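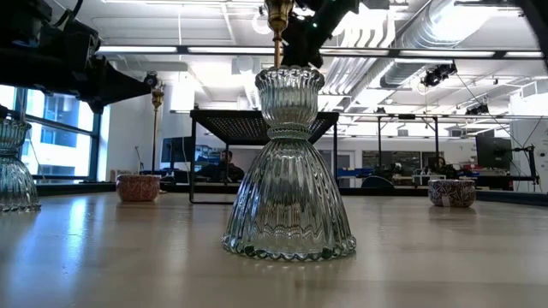
How many examples for ribbed glass on a brass fitting?

Posted by villby_bench, 20 May 2026

We are gathering examples to teach an arm to lift a ribbed glass piece by the brass fitting on top and set it down again on a pale wooden table. There are two small patterned bowls further back which it has to leave alone. So far we have 1778 runs, all driven by hand. The trained policy does well in the morning and badly later on. It closes the gripper too high, or stops short above the fitting. The table sits near large windows and the ceiling lights reflect in the top. Should we record more of the same, or change something? We also kept 21 runs where the operator missed and tried again. Keep or bin?

Grolitel

Look at when your runs were recorded before you add any. We had this at Nallton with glass bowls, and nearly all our good runs came from before lunch. Shiny brass looks like a different object once the daylight moves. We split the day into 4 blocks and recorded the same number in each, with the blinds up in half of them and down in the rest. That did more for us than doubling the total.

Move the bowls between runs as well. If they always stand either side of the glass, the policy may be using them to find it. A few centimetres is enough.

Keep the misses, as long as the operator recovers and finishes the job. Cut any where the glass gets dragged sideways. Mark them in the log so you can train with and without.

kjaergaard_fan

just get a matt cloth for the table

Nallton_tests

The cloth helps with glare but then you have to use it for good, so I would leave the table bare if that is how it will be used. Check the wrist height in your log too. In our set 13 runs had been saved with the old gripper offset - they looked fine on video and the numbers were wrong. Closing too high sounds a lot like that. Plot the height at the moment of closing and the odd ones should stand out.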